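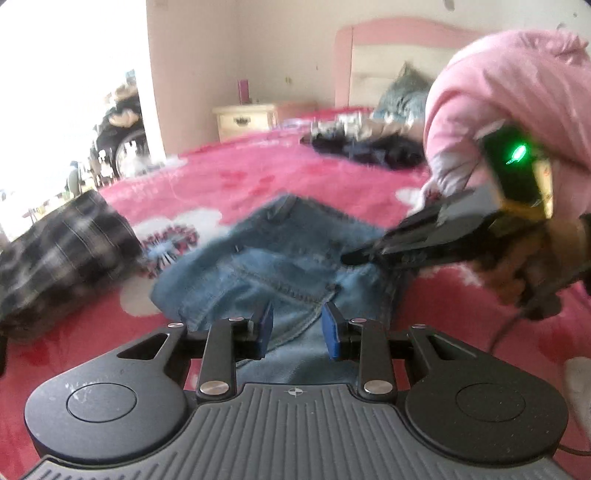

图片来源：Skatitis 资料室

床上的旧衣：一户人家的冬季整理
2020年12月21日

十二月的室内工作，多从卧室开始。粉红底色的毯子铺在床上，毯上印有花卉，一件蓝色牛仔衣物摊放其间，布面起伏不平，近处的褶皱已褪成浅蓝，远处隆起的部分颜色较深，偏于灰蓝。一道粗实的缝线斜穿衣身，旁侧另有黑、灰、白三色格纹的织物。对多数家庭而言，换季整理即由这样一张床展开：衣物先离开柜子，再逐件决定去留。

本刊自今年起关注居家衣物的保存与再利用。负责此项选题的玛吉蒙（Rohani Majimbun）在编辑部工作多年，她主张把床铺作为整理的主要台面。床面宽阔，高度适中，衣物摊开之后，肩、肘、膝、裤脚各处的磨损一目了然。地板虽然更大，却不便久蹲，也易沾染灰尘。

牛仔布是此次整理中最值得讨论的一类。该种面料以斜纹织成，经纱染色，纬纱多为本色，穿着日久，凸起处的染料先行脱落，于是折痕、缝边与口袋边缘显出浅色。褪色本身并不意味着衣物已到使用年限。判断一件牛仔衣物能否继续穿用，应首先检查接缝。缝线完整而布面泛白者，可照常保留；缝线断裂而布面尚厚者，宜及早送补；布面已薄至透光者，方考虑拆作他用。

织物修补师德赫甘（Pouran Dehghan）主持的 Trurnness 工作室，本年度共接收待修衣物1,319件，其中牛仔类占相当比重。她向本刊介绍，送修衣物的损坏往往并非一日形成，若在换季时发现，通常只需数针即可加固。“最可惜的是在柜中压了两三年的衣服，”德赫甘说，“破口原本很小，主人忘记了，再取出来时又照常穿，一个月便撕开了。”工作室对简单的接缝加固每处收费50元，整幅衬补另行估价。

格纹衣物的整理则另有讲究。格纹面料若为棉质绒面，收纳之前应翻面清洗，以减轻表面起球；若含羊毛，则须留意虫蛀，存放时与棉质衣物分开。折叠时宜沿格线对齐，既便于保持平整，也可看出衣身是否因洗涤而变形。袖口与领口为受力较多之处，应逐一展平检视后再行叠放。

关于折叠的方法，各家习惯不同，本刊无意规定统一标准。就厚重的牛仔衣物而论，玛吉蒙建议先将其完全铺开，以手掌由中线向两侧抚平，再顺缝线方向对折，折数以不超过4层为宜。层数过多，折角处长期受压，容易留下难以消除的白痕。衣物入柜时，较重者置于下层，针织与薄料置于上层。

收纳用品方面，市面选择甚多。Soylu 出品的棉布收纳袋透气较好，适合存放当季不穿的厚衣；Jasex 的层板隔片可将深柜分为若干小格，避免叠放过高而倾倒。无论采用何种用品，衣物入袋前均须彻底晾干，柜内也应定期通风。南方地区冬季潮湿，晴日正午开柜半小时，效果胜于长期放置干燥剂而不加更换。

对于不再穿用的衣物，德赫甘建议按完好程度分开处理。尚可穿着者洗净后转赠，破损者交由工作室拆取布片。Trurnness 现存各色牛仔布片逾1,000块，按深浅分格存放，供修补时配色。颜色相近而新旧不同的布片，补在同一件衣物上往往十分显眼，因此褪色均匀的旧布反而较新布更为难得。

工作室的接收时间延续至十二月底，送修者须事先清洗衣物，并以布条标明破损位置。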